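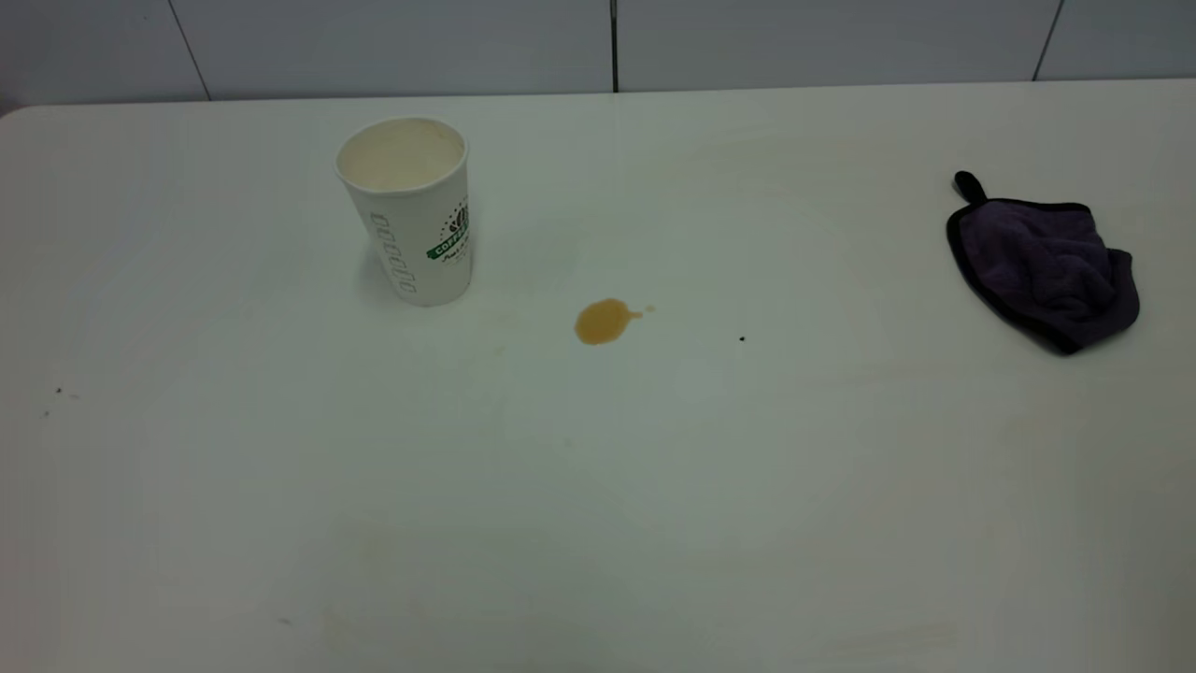

Matte white tops are sold on how they look clean, so in September I started keeping notes on how ours behaves dirty. The surface is a Trikedwood panel, two coats of sealer, in use since the kitchen was redone. A small brown puddle next to a paper cup is the usual case. Blot from the outer edge inward with a dry cloth, then wipe with warm water and a drop of Godoy dish soap. Left for 5 minutes, coffee comes off with no ring. Left for about 9 hours, it needs a baking soda paste and a second pass. I avoid scouring pads, as they polish the matte finish into shiny patches. Next I want to try black tea, same cloth, same timing.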